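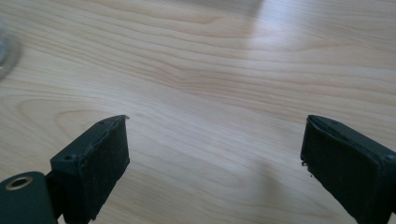 슬라이드 1. 손에 드는 그리퍼, 손가락 두 개, 벌린 상태. 패드 가장자리 볼 것.

홈 | 발표자료 | 하드웨어 | 데이터 | 게시판 | 로그인
인쇄하기 | 이메일로 보내기

발표 노트 — 손으로 모으는 시연 데이터, 어디서 새는가
2026-08-01 / Irneo 데이터 수집팀 / 발표 21분, 질문은 뒤로

[시작]

인사 짧게. 자기소개 생략. 첫 슬라이드 띄워놓고 바로 패드 얘기.

- 다들 모델 얘기 하러 오셨을 텐데 오늘은 폼 얘기 많이 합니다. 검은 폼 패드.
- 왼쪽 패드 위쪽 가장자리 가리킬 것. 올이 풀린 것처럼 일어났고 끝에 살짝 들린 부분. 먼지랑 보풀도 붙어 있음.
- 오른쪽도 비슷. 왼쪽 아래 모서리에 부스러기.
- 질문 던지기: "이 상태로 계속 찍을까요, 갈까요?" 손 들게 하고 3초 기다림. 답은 뒤에서.

[왜 손으로 드는 그리퍼인가]

- 원격조종으로 시작했었음. 7월 초까지. 한 사람이 한 시간에 뽑는 에피소드가 너무 적었다.
- 손에 드는 쪽으로 바꾸고 나서 Choi 세트 521개 모음. 컵 옮기기, 수건 접기, 서랍 열기.
- 장점: 사람이 힘 조절을 자기 손으로 느낌. 숙련까지 짧음. 책상만 있으면 됨.
- 단점: 로봇 팔이 못 가는 각도를 사람은 간다. 손목을 막 꺾음. 이거 나중에 걸러내느라 고생 (슬라이드 6에서 다시)
- Tolthorpe 쪽 분들 오셨으면 여기서 손목 각도 제한 얘기 할 것. 안 오셨으면 건너뛰기

[카메라가 보는 것]

첫 슬라이드로 잠깐 돌아가기.

- 정책이 받는 입력이 이런 화면. 손가락이 항상 아래쪽에 들어옴. 이게 기준점 역할.
- 벌어진 폭이 화면에서 바로 읽힌다. 지금은 둘 사이에 나무 상판만 보이고 잡은 물건 없음.
- 물건이 없는 순간도 데이터다. 이거 강조!! 처음엔 빈 구간을 전부 잘라냈는데 그러니까 모델이 "언제 벌려야 하나"를 못 배움. 접근하는 구간을 남겨야 함.
- 왼쪽 위 구석에 흐릿하게 걸린 투명한 것. 유리로 보이고 잔일 수도 있는데 이 한 장으로는 확실치 않음. 투명한 물체 어렵다는 얘기로 연결. 라벨러들도 의견 갈림. 규칙: 화면 한 장으로 모르면 "불확실"로 남기고 앞뒤 구간에서 확인.
- 오른쪽 위 하얗게 날아간 부분 = 빛 반사. 나뭇결이 거의 안 보임. 조명은 대체로 고른 편인데도 이렇다. 밝은 상판 쓰는 팀은 꼭 챙길 것.
- 손가락 쪽 그림자는 굳이 없애지 마세요. 상판과의 거리 단서가 됨. 우리는 링라이트 달았다가 도로 뗐음.

시간 체크. 여기까지 7분 넘으면 다음 장 반만.

[하드웨어 쪽 메모]

- 손가락 블럭은 아주 짙은 녹색. 거의 검정. 프로젝터에선 그냥 검정으로 나올 듯, 말로 설명.
- 검정 패드 + 짙은 손가락 + 밝은 나무. 대비가 커서 손가락 분할이 쉬움. 대신 검은 물건 잡을 땐 패드랑 경계가 사라짐. Fernel 세트에서 검은색 리모컨 에피소드가 그래서 많이 버려짐.
- 윗면에 나사 구멍. 왼쪽 아래 구석 원통 마운트에 황동색 나사산 인서트. 작은데 반짝임. 색 기준으로 뭔가 추적하는 분들은 조심.
- 우리가 한번 당했음. 노란 블럭 찾는 필터가 인서트를 블럭으로 잡음. 반나절 날림. (웃음 나오면 잠깐 쉬기)
- 두 패드 안쪽 면이 서로를 향해 살짝 기울어 있음. 위쪽이 안으로. 완전 평행을 가정하고 접촉점 계산하면 어긋난다. 우리 초기 스크립트가 그 가정이었음.

[수집 절차]

빠르게. 슬라이드에 다 있으니까 읽지 말 것.

1) 세션 시작 전 손가락 완전히 벌렸다 닫기 두 번. 폭 보정용
2) 상판 빈 곳에서 5초 정지
3) 시연. 한 에피소드는 40초 넘기지 않는다
4) 실패해도 끊지 말고 끝까지. 태그만 "실패"
5) 물건 위치 바꾸고 반복
6) 66개마다 쉬는 시간 + 패드 점검

- 4번에서 항상 질문 나옴. 실패를 왜 남기나. 답: 다시 잡는 동작이 거기 들어 있음. 놓치고 → 벌리고 → 다시 접근. 성공만 모은 세트에는 이게 없다.
- 2번 빼먹는 사람 많음. 저도 뺴먹음.
- 작업자마다 속도 차이 큼. 빠른 사람 데이터만 쓰면 모델이 급해짐. 컵을 치고 지나감. 속도별로 섞을 것.

[패드, 다시]

처음 질문으로 복귀. "갈까요?"

- 우리 답은: 기록하고, 기준에 걸리면 간다. 느낌으로 안 정함.
- 폼 가장자리가 일어나면 두 가지가 바뀜. 마찰, 그리고 화면에 보이는 윤곽. 뒤엣것을 다들 잊음.
- 새 패드로만 학습하면 헌 패드에서 흔들림. 반대도 마찬가지. 그래서 패드 교체 시점을 메타데이터에 넣기 시작. 칸 하나 추가면 끝나는 일인데 7월까지 안 했다...
- 들린 조각은 자르지 말 것. 자르면 그 면이 더 빨리 풀림. 통째로 교체.
- 먼지는 테이프로 떼기. 물티슈 금지, 폼이 물 먹음.
- 양쪽 같이 교체. 한쪽만 갈면 물건이 돌아가면서 잡힘.

[걸러내기]

- 자동: 추적 끊김, 프레임 빠짐, 폭 값이 튀는 것
- 사람: 손이 화면에 들어온 것, 로봇이 못 따라할 손목 각도, 물건을 다른 손으로 도와준 것
- 마지막 게 제일 많다. 무의식중에 왼손이 나옴. 왼손은 주머니에 넣고 하라고 했더니 확 줄었음. 숫자는 아직 정리 중이라 말 안 함
- Tolthorpe 뷰어로 훑어보는 화면 시연. 안 되면 캡쳐로 대체. 데모에 시간 끌지 말것!!

[마무리 전 할 말]

- 상판 바꿔가며 찍으세요. 나뭇결 있는 것, 무늬 없는 것, 어두운 것. 우리 초반 세트는 전부 밝은 나무 상판이라 회색 책상에 가니까 헤맸다.
- 다음 달 계획: 패드 재질 비교, 투명 물체 세트 따로
- 양식 필요하신 분은 메일. 주소 마지막 슬라이드
- 물 마시고 질문 받기

예상 질문
 · 장갑 끼고 해도 되나 → 됨. 단 세션 안에서는 통일
 · 촉각 센서는 → 아직. 폼 뒤에 넣는 안 검토 중
 · 데이터 공개? → Choi 세트 먼저, 날짜는 말하지 말 것

인쇄하기 | 이메일로 보내기

댓글 4

손목아파요
잘 봤습니다. 실패 에피소드 남기는 비율은 어느정도로 잡으시나요? 저희는 다 지우고 있었는데 복구가 안 되네요 ㅠㅠ

pad_gray
저희는 폼 말고 실리콘 쓰는데 먼지가 더 붙습니다. 테이프로 떼는 건 똑같이 하고 있어요.

Irneo 수집팀
손목아파요님, 저희는 비율을 미리 정하지 않고 나온 대로 다 보관합니다. 학습할 때 섞는 양만 조절해요. 원본은 지우지 마세요.

초보수집러
황동 인서트 얘기 듣고 저희 마운트에 검은 테이프 붙였습니다. 발표 때 보여주신 점검표 파일도 올려주실 수 있나요?

이전 글 | 목록 | 다음 글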